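3.2 Diary procedure

Participants in the sleep study kept a handwritten diary for 7 nights. We chose paper over a phone app to limit screen use before bed. 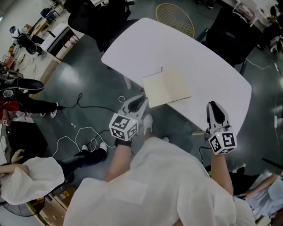
Entries were made within an hour of waking. Each covered bedtime, night waking and caffeine after noon. The diary was a plain notebook with blank pages, like the open cream-colored one on the white table, so wording and length were left to the participant. Butt and Jakab coded the entries separately and settled differences by discussion.

Short entries were kept. Nights with no bedtime given were dropped from the analysis of sleep length but stayed in the caffeine counts.
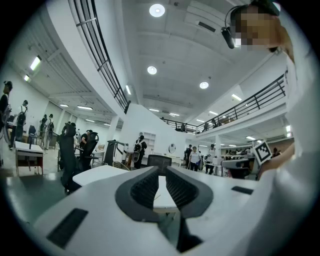 Figure 2. White table, seen in part, and a person wearing a headset.

Naps were coded under the scheme in Section 3.3.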